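Can a machine put away the chopsticks yet, or am I dreaming?

Home & Kitchen > Gadgets and automation
Posted by Danine, 26 April 2020

Hello everyone, and I hope you're all keeping well. I've been cooking three meals a day at home for what feels like forever, and the part that wears me down is the very last bit, when the plates are done and there's still a handful of chopsticks and spoons to sort back into the holder. My son laughs at me and says a robot will be doing it before long. I told him I would ask people who know more than either of us.

The job I mean is as plain as they come. A holder stands on the table, and the chopsticks and spoons go into it standing up. 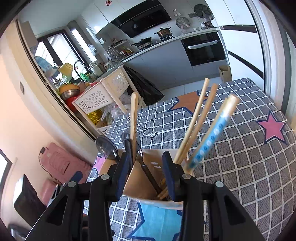

I can do it while talking on the phone, so it doesn't seem like much to ask of a machine that costs more than my car. But I read a piece last July that said picking up thin things was still one of the hard problems, and I've been puzzling over it ever since. Is that still so? And is there anything a regular family could buy that would help, even a little? I have a small kitchen and a patient husband, if that matters.

Thanks in advance, and sorry for rambling!

Jinlong Yu

Hi Danine, what a nice thing to wonder about. I worked for 7 years on packing lines before I moved over to maintenance, so I come at this from the shop floor, and I'm afraid your article was right.

A machine is very happy when every part arrives in the same spot, facing the same way. We had one that could place 50 bottle caps while I was still finding my glasses. Tip the caps out in a heap, though, and somebody had to come over and straighten them out by hand. Your chopsticks are the heap. They're thin and they lie flat against the table, often two of them side by side, so the fingers have to get down low and take one without shoving the other away. A clear or smoky plastic spoon is worse again, as a camera can look straight through it and get the distance wrong. And then the thing has to be turned upright and lowered into an opening that already has other things poking out of it!

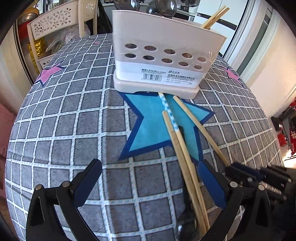
You and I do all of that by feel. If the chopstick catches on the rim we wiggle it and carry on without a thought, and that little wiggle is a great deal of work to teach. I have seen research arms manage this sort of chore, slowly, in a kitchen they'd been prepared for. Move the holder to the other side of the table, or swap it for one of a different height, and I'd expect a good few misses. I wouldn't trust one alone with my dishes, but I do think it will come, and I'd love to be around for it.

As for buying something today, I'd save your money. A wide-mouthed holder with drainage holes will do more for you than any gadget I know of.

Nelluso

just get a dishwasher with a top tray, lay them in flat, done. no robot

Guangming Wan

I agree with Jinlong on nearly everything, though I'd add that it depends how well you want it done. If a machine gets it right 7 times in ten, that sounds pretty good until you're the one crawling under the table for the other three. For a chore like this I'd want it right 100 times running before I stopped watching it, and then I'd probably still peek around the door.

My wife and I keep one holder for chopsticks and a separate one for spoons and ladles, and it has cut the sorting down to almost nothing. The kids can do it too, when they feel like it. Give your son the job until his robot shows up, and let us know how he gets on!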